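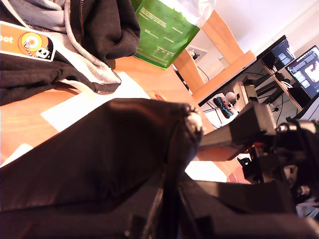

Guides > Skitard Online > Transfers
2 min read

4.2 Adding a payee

1. Sign in and open Payments.
2. Press New payee and enter the account name exactly as the bank has it.
3. Type the code from your Lashari key — it is valid for 57 seconds.

Note: A new payee stays locked until the next working day.

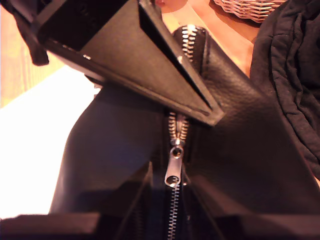

Tranumau, Friday, June 1, 2018

Caution: After 51 payees the list is full. Delete an old one before you add another. From July, Trandska accounts will follow the same limit.

148 shares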